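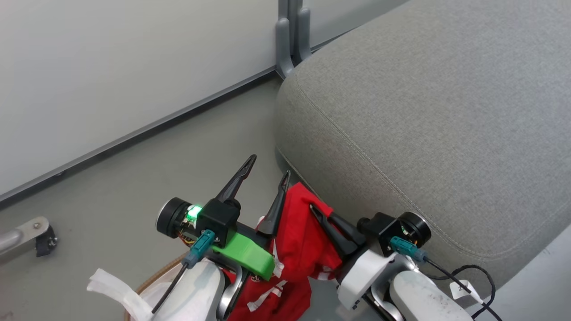

Both arms at work on the red garment. The right gripper has hold of the fabric.

The sixth-form robotics club that is teaching two arms to do the laundry

16/05/2025

The first thing you hear when you walk into the robotics room at Modevthorpe College is somebody shouting "Sleeve!" It is a warning, the club's captain explains, and it means that one of the grippers has gone down the inside of an arm hole again.

"You can get in there very easily and you can't get out," she says. "We lost most of a Wednesday to one sleeve."

The club has spent the school year on a single job, which is to have a pair of robot arms take clothes out of a basket, one at a time, and lay them out flat. They call the machine Pomis. It sounds like a small task until you try to tell somebody else how to do it. That is how the teacher who runs the club got them started back in November: she put two students back to back, gave one a T-shirt and told the other to give instructions.

"It was a disaster," she says, delighted. "He said 'pick it up by the shoulders' and she said 'which bit is the shoulders, it's a lump'. And I thought, right, there's our project. Because it really is a lump! Every time you drop it, it's a different lump."

There are 18 of them in the club, split between what they call hands and heads. The hands look after the arms themselves, meaning the wiring, the fingers, the covers and anything that comes loose. The heads do the software and look after the recordings. In practice everybody does a bit of everything, and the line between the two disappears completely when something stops working at ten to five.

One of the hands, a Year 12 who wants to do mechanical engineering, shows me the fingers. They are long and black and narrow at the tips, with slots in them, and she is extremely proud of them.

"The first ones we had were fat. They were fine for blocks and they were hopeless for cloth, they just pushed it along," she says. "You need to get a thin tip under a fold. We kept making them thinner until they snapped and then went back one."

The covers on the wrists don't match, one being bright green and the other white. I assume this is a style decision but she says it has turned into the most useful thing on the machine. "Everyone says 'green, go left' or 'white, let go'. If you say left arm and right arm people start asking whose left."

Each wrist has its own camera, which took the heads most of the spring term to get sorted. Before that, the club had been relying on a view from higher up, and the trouble with clothes is that the arms get in the way of the very thing they are holding. Now there is a close view from each side as well.

"It was like putting glasses on," says the Year 13 who leads the heads. "Before, it would close the gripper and think it had the shirt, and off it went with nothing. It would do the whole fold in the air, beautifully. We've got a video of it folding nothing and it's the best fold it's ever done."

The club teaches Pomis by doing the job with it. A student steers the arms through the movement, the computer records it, and then they do it again with the garment dropped in a new heap. They have 84 recordings they are happy with and a much larger folder labelled "no". The 84 took patience. A good one means no long pauses, no snagging and no starting over halfway.

"You have to be quite calm," says a student who joined in January and is, by general agreement, the best driver they have. "I play the cello and I think it's a bit like that, you can't grab. If I've had a bad day I don't drive, I do cables instead."

Does she talk to it? "Constantly. Everybody does."

The red one is the garment they all have opinions about. It has white print on it, and when they started, the print caused endless bother. The software seemed to take the edge of a white patch for the edge of the cloth, and would go for a pinch in the middle of a flat bit. Several members wanted it out of the basket for good. The captain argued to keep it.

"People's clothes have writing on them," she says. "If it only works on plain ones then we've made a robot for people with very boring wardrobes."

So it stayed, and they recorded more of it than anything else. The method they have settled on is to have one arm find an edge and pinch it, and then bring the other in with its fingers open to look for a second hold. Getting the first pinch is now fairly dependable. On the last full test, using everything in the basket, Pomis got a good first hold 33 times before the club had to go home. The second hold is where it still goes wrong, and they are quite open about that. The open gripper comes in at a slant, brushes the cloth and sometimes knocks it off the first one.

"It's so nearly there," groans the Year 13. "You can see it's going to miss, and you want to reach in and move the shirt a tiny bit. We've got a rule that you're not allowed."

They have another rule about cables, brought in after a loop caught on something during an open evening, in front of parents. Somebody now checks both arms before anything is switched on and says so out loud. There is a stop button, and whoever is standing beside it isn't allowed to do anything else, including eat.

In the summer the club is taking Pomis to the Vlachou Cup, a regional competition for school and college teams where the entries have to do a household job from start to finish. The students will have 4 attempts, with a basket of clothes they haven't seen before. Last year they went with a robot that sorted cutlery, and came home with nothing except a strong dislike of teaspoons. The team from Femness, who won, are spoken of here with real respect and a small amount of dread.

"They were lovely, that's the annoying part," says the captain. "They lent us a screwdriver."

I ask the teacher what she would count as a good result. She thinks about it while, behind her, someone reports that white has let go too early.

"I'd like it to do one whole basket," she says. "I don't mind how slowly. Some of these students hadn't held a soldering iron in September and now they're arguing about the angle of a wrist joint, so I'm happy already, but I would love to see the bottom of that basket."

The club meets on Wednesdays after lessons, and new members can join at any point in the year. No experience is needed. If you have old clothes to spare, they would like those too, the more awkward the better. They are especially short of hoods.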